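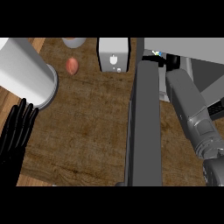 Moving your coins into a new wallet

I wrote this part of the Darnico guide after moving my own stuff over from Jivance in January, so the order below is the one that worked for me. Have a pen and real paper with you before you start. You'll want both by step 2.

1. Open Darnico and pick New wallet. Don't pick Restore, even if you already have a phrase from another app - we'll get to that later.

2. Write down the recovery words in order, then read them back out loud. I know it feels silly! I caught a swapped pair that way.

Caution: no screenshots, no notes app, no emailing it to yourself. Anyone who has those words has your coins.

3. Set a PIN. It only locks the app on this one device, so it won't help you if the phone goes in a lake.

4. Tap Receive and copy the address. Check the first few and last few characters after you paste it into Jivance (I check the middle too, but I'm a worrier).

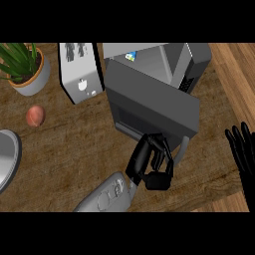
5. Send a small test first. I sent 52 coins out of 972 and went off to make lunch. When the app says Confirmed, send the rest.

Note: if your exchange asks for a destination tag, fill it in exactly as shown. Leave it blank only when the receiving screen says you can.

6. Go to Settings, then Backup, and type your words in when it asks. A green check means they match what you wrote down.

If the test payment stays on Pending, leave it alone and don't send a second one. Ívar Ladefoged answers the help desk mail and will want the transaction ID, so copy that before you write to him.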